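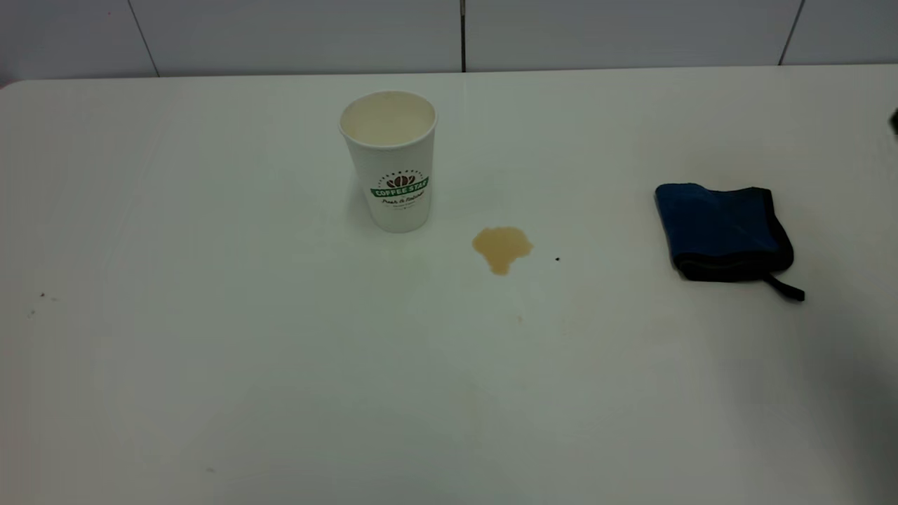 About us

5 min read

Jarnmont is an independent testing and calibration laboratory for weighing equipment. We check, adjust and certify balances and scales for food producers, pharmacies, builders' merchants, post rooms and schools. The company began in a rented unit in Grendville with one set of reference masses and a van, and still works from the same site, which has since been extended twice.

What we do

Most of our work is routine calibration. A customer's instrument is compared with reference masses at several points across its range, and the differences are recorded together with the uncertainty of the measurement. If the instrument can be adjusted, we adjust it and repeat the test. Both sets of results appear on the certificate, so the customer can see how far the instrument had drifted.

Calibration is carried out in one of two ways. Bench scales, platform scales and weighbridges are tested where they stand, as moving them would alter the result. Analytical balances can be tested on site or sent to us, but on-site testing is normally preferred for the same reason. Loose weights always come to the laboratory.

We also offer:

Repair of load cells, indicators and junction boxes
Short-term hire of platform scales
Advice on where to place a balance
Training for staff who carry out daily checks

We do not sell new instruments. Customers who need one are given a written specification, which they can take to any supplier.

The laboratory

The mass room is kept at 20 degrees, and weights are left in it overnight before they are measured. Access is limited to the person doing the work. Body heat from a second person is enough to disturb a fine balance, and so is a door opened at the wrong moment. The balances stand on stone slabs carried on piers that are separate from the floor.

Our working standards are compared with a reference set every 8 weeks. The reference set is sent away for its own calibration and is not used for customer work. Records for both sets are kept from the date of purchase and can be inspected by any customer on request.

The second room is used for repairs and for receiving goods. Instruments arriving from food sites must be clean before they are unpacked. We return uncleaned equipment at the sender's cost – this is set out in the terms of business and is the part of them most often missed.

People

Felista Kariuki is the laboratory manager. She trained as a physicist, worked in the quality department of a flour mill and joined the company to set up the mass room. She signs all certificates for weights and for balances reading to a milligram or better.

Radosław Wieczorek runs field service and plans the routes. Questions about visit dates, site access and lifting equipment for weighbridge tests should go to him.

Wojciech Malinowski and Wojciech Ostrowski are both senior technicians. Customers telephoning the office are asked to give a surname. Mr Malinowski deals with industrial scales and load cells, Mr Ostrowski with laboratory balances.

Raili Niskanen looks after documents, training courses and the complaints procedure. She wrote the current form of our certificate, which puts the results on the first page and the conditions of test on the second.

Working with us

New customers are asked for a list of instruments giving maker, model, serial number, capacity and scale interval. A quotation is sent within three working days. Visits to sites within 30 miles of Grendville carry no travel charge. Beyond that distance we group visits by area, and customers who can be flexible on dates pay less.

Certificates are issued as electronic files. Paper copies are available but are not sent unless ordered. Each certificate states the results on the day of test and makes no claim about later performance. The interval between calibrations is for the customer to decide. We will give an opinion based on past results where we hold them, and for an instrument with a steady record that opinion may well be to test it less often.

The Ollside depot

A small depot at Ollside holds the test weights for weighbridges and the vehicle that carries them. It came to us when Lammers, a scale repair business, closed and its owner retired. Former Lammers customers keep their old account numbers, with the letter L in front. The depot is not staffed every day and cannot accept deliveries. All instruments and weights should be sent to Grendville, marked for the attention of the laboratory, with the order number on the outside of the box.

Category: Company information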